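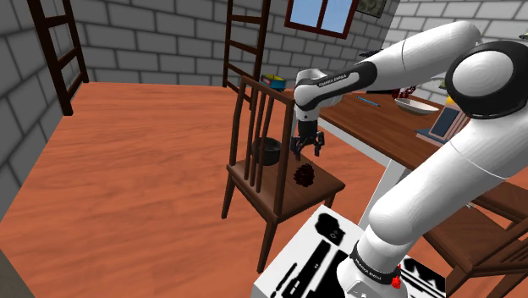 Arm goes through the chair back on the way home, sim only (so far)

golshifteh_s
April 24, 2022

Right, I've been at this all weekend and I'm fed up, so I'm throwing it open. Simulated Franka, pick and place off a chair seat. Pick the pinecone up, put it in the bowl, go home. The pick is fine. The place is mostly fine. Then on the way home the wrist sails straight through the backrest as if it wasn't there, and the planner reports success with no contacts logged at all.

If it was just ugly I'd live with it, but these are the plans we want to run on the real arm in May, and a real chair isn't going to be so polite. Out of 84 runs it did it in 32. Same start pose every time, only the bowl and the pinecone get moved about.

Planner is Vonlow, scene comes out of Pamik. Anyone seen this?

tinpot
Collision mesh. It's always the collision mesh. Turn the collision view on and look at the chair, I bet you've got one big convex lump or nothing at all where the slats are.

golshifteh_s
Did that first! The slats are there, each with its own shape. If I drive the arm into them by hand it stops dead.

tinpot
Then your planner isn't looking at the same chair your physics is. Vonlow keeps its own copy of the world.

marrowfat
Had something a bit like this with a ladder leaning on a wall. The planner only checks points along the path, and if your step is too big it hops clean over anything skinny. One point in front of the slat, next one behind it, all clear as far as it knows. What's your step size?

golshifteh_s
Whatever it comes with, I've never touched it. Will look.

Syafiqah N
I don't think it's step size, sorry marrowfat. A wrist is a lot fatter than a slat, you'd have to be taking enormous steps to miss the lot, and physics should still shout about it when the arm moves. No contacts logged is the bit that worries me. Are you switching collisions off for the grasp and forgetting to switch them back on?

marrowfat
Fair point on the contacts. I still say check it though, mine was daft out of the box.

golshifteh_s
Syafiqah, there is an "allow contact" bit so the fingers can touch the seat when they close on the pinecone. It's meant to be fingers and seat only.

Syafiqah N
Meant to be! Is the chair one body or several?

golshifteh_s
...one body. Oh no.

Syafiqah N
So you're allowing contact with the whole chair, backrest and all. And does it get turned back on if the place step has to retry?

golshifteh_s
Just been through the script. It's line 2,188, and no, it doesn't. The retry jumps past it. I went back over the bad runs and every one had a retry in it. I could cry.

tinpot
So I was sort of right, it wasn't looking at the same chair.

Syafiqah N
Sort of :)

old_daneshvar_hand
Can I be the grump? Fixing the script is fine, but please don't go to the real arm on the strength of it. We did that at Risasico, found "the bug", and there were two. Run it slow, keep a hand on the stop button, and leave the chair out the first few times.

tinpot
Bit much. If she splits the chair up and reruns the lot clean, that's decent evidence.

old_daneshvar_hand
Evidence about the sim, yes. I've had a bent gripper off the back of decent evidence.

golshifteh_s
I'm with the grump on this one, it's not my arm to break. Seat and backrest are separate bodies now and the retry puts collisions back. First 8 runs are clean, leaving the rest going overnight. Marrowfat, I'm making the step smaller as well while I'm in there.

marrowfat
Ta. Post how it goes?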